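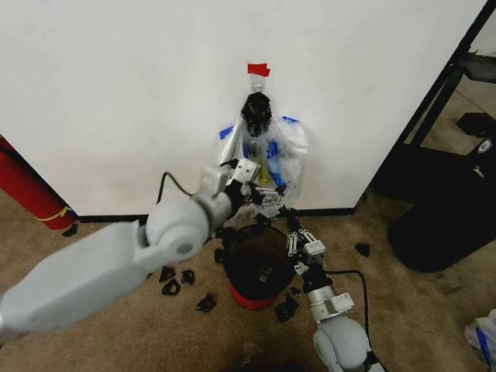

Photo: Hettiarachchi bench notes, November 15, 2021

Two grippers, one bin: the Irnero and the Hurketti on litter pickup

Irnero's sales page says its two-fingered gripper will handle "any household item." Hurketti's says much the same in longer sentences. We have had both kinds of claim read to us before, usually next to a video of a foam block being lifted off a clean white table. So we tried litter.

The test is dull on purpose. Torn black scraps go on the carpet, a small lined bin stands against the wall, and the arms have to get the scraps into the bin. We gave each gripper 200 tries under the same controller settings and wrote down every one, including the ones the makers would probably call setup errors.

The view at the top is the one from the head camera, with both arms reaching toward the wall and the bin between the two grippers. Look at the scraps on the carpet. Each has its own ragged outline, and there is very little thickness to any of them. A parallel grip wants two sides to close on, and a scrap lying flat hardly offers two sides. Neither product page mentions this.

The clear plastic bag on the wall is a harder target. It is wrinkled, you can see white and blue through it, and the left gripper's fingers are just in front of its lower part. I would not trust any depth reading there without checking it against a second view. Hurketti says its camera package "sees" clear film. We asked what that meant in numbers and are still waiting.

Also worth a look are the cables. One loops up over the left arm and another trails across the carpet from the right. Brochure pictures tend to leave these out, but a loop like that can limit how far a wrist will turn before something pulls.

What we have so far: 80 of the 200 Irnero tries ended with a scrap in the bin. The Hurketti run is not finished, and I would rather post no figure than half of one. Anyone quoting the Irnero number should quote the carpet with it - we had much better results on bare floor in August, and that says more about the floor than the fingers.

Next on the list is the same test at Brirstead, on a darker carpet, with the controller settings left alone. The full log has 1,282 lines and can be had on request.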